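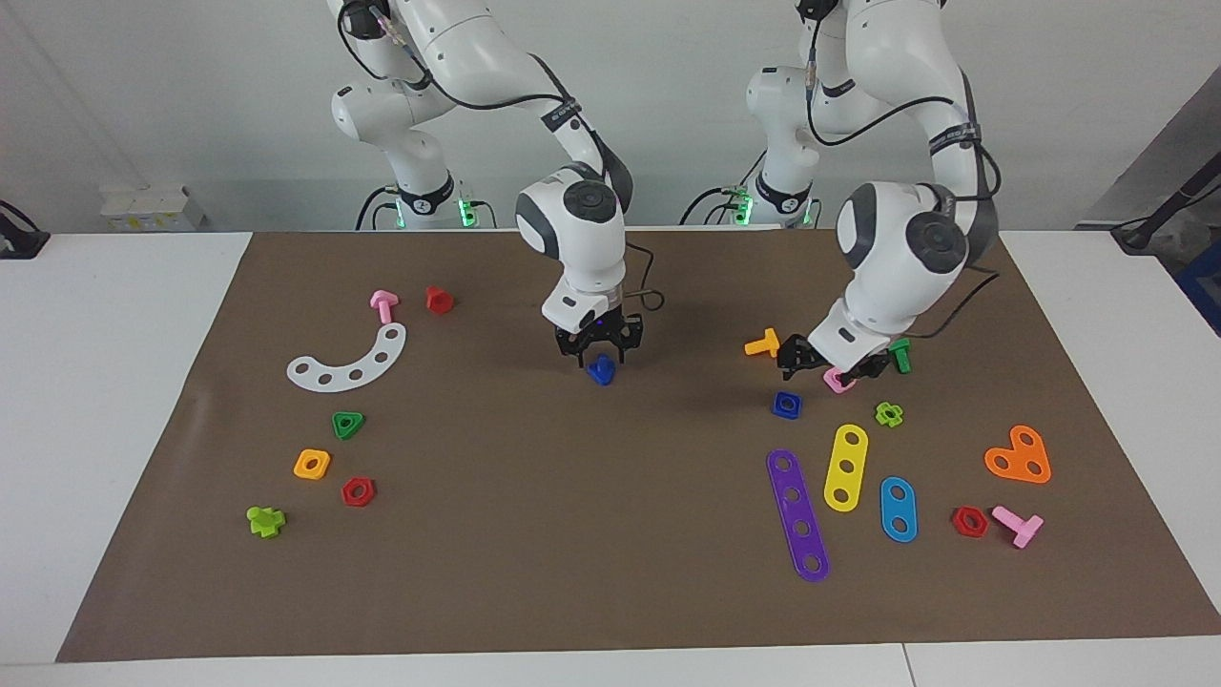
Fasteners and Joints, Handout 4: Threads, Washers, and Why Things Come Loose

Welcome back, everyone. Last time we ran out of the hour right in the middle of screw threads, so I'm going to pick up there and then carry on to washers and locking, and if we have a few minutes left at the end we can talk about the take-home problem. Please keep this sheet with your notes. You'll want it again when we get to the bridge unit in February.

Where we left off

A screw thread is a ramp wrapped around a cylinder. If you've ever cut a long paper triangle and rolled it around a pencil (do try it at home, it takes a minute and it stays with you), you have seen the whole idea. Going once around the pencil moves you up the ramp by a small amount, and that small amount is called the lead. On an ordinary bolt with a single thread, the lead is the same as the pitch, meaning the distance from one crest to the next. On a double-start thread, the kind you find on a lot of jar lids and bottle caps, the lead is twice the pitch, and the cap comes off in a much shorter turn.

A fine thread climbs slowly and a coarse thread climbs quickly. Fine threads give you good control and hold up a bit better against vibration. Coarse threads go together faster, they put up with a little dirt, and they're harder to cross-thread when you're tired or working in a bad corner. Students always ask me which one is better, and I'm afraid I always answer with another question, which is what the joint is for and who has to take it apart later.

What a bolt is doing when it is tight

Most of us grow up thinking of a bolt as a kind of peg. It goes through the holes and stops the parts from sliding. Some bolts really are used that way, but in a well-made clamped joint the bolt is acting much more like a very stiff spring. When you turn the nut, you stretch the bolt a tiny bit, and the bolt, wanting to go back to its own length, squeezes the plates together. We call that squeeze the clamp load, and the tension in the bolt is the preload. Friction between the plates then does most of the work of keeping them from slipping.

This is the part I would like you to be able to explain in your own words by next week. Write it out for a younger brother or sister if it helps.

Torque is only a stand-in for preload. A good share of the effort at the wrench goes into friction under the head and in the threads, and only a small share goes into stretching the bolt. A drop of oil changes the answer a great deal. In the Maldonado footbridge case, which is the long reading for this unit, the crew tightened every bolt to the torque on the drawing, but the drawing assumed dry threads and theirs had been greased. Of the 291 bolts checked afterward, 40 had been stretched past their yield point. Read that chapter slowly, and look at the sketches.

Washers

A flat washer spreads the load over a wider area and gives the nut a smooth face to turn against. It matters most on soft materials such as wood and plastic, and over slotted or oversized holes. Split washers are everywhere, and people are fond of them, but test results on them are not kind. Under vibration they often do little more than a flat washer would. Wedge-locking washers work on a different principle and do much better, though they cost more.

Keeping it together

There are 3 locking methods you should know for the quiz: the nylon-insert nut, thread-locking adhesive, and the second nut, or jam nut. For the jam nut, remember that the thin one goes on first, against the work. I know it looks backward. Draw the forces and you'll come around.

Nylon-insert nuts lose some of their grip each time they come off, so replace them on anything that matters. Adhesives need clean threads and time to cure, and the stronger grades want heat before they'll let go.

Take-home problem

The Sirneck gate hinge is held by 3 bolts in a vertical row. The gate is nearly always left open, hanging its full weight on the hinge. Say which bolt carries the most tension and why, then suggest one change to the hinge that would lower it. A neat sketch with arrows is worth half the credit.

Reading: Maldonado chapter, all of it. The Tirari notes on thread forms are optional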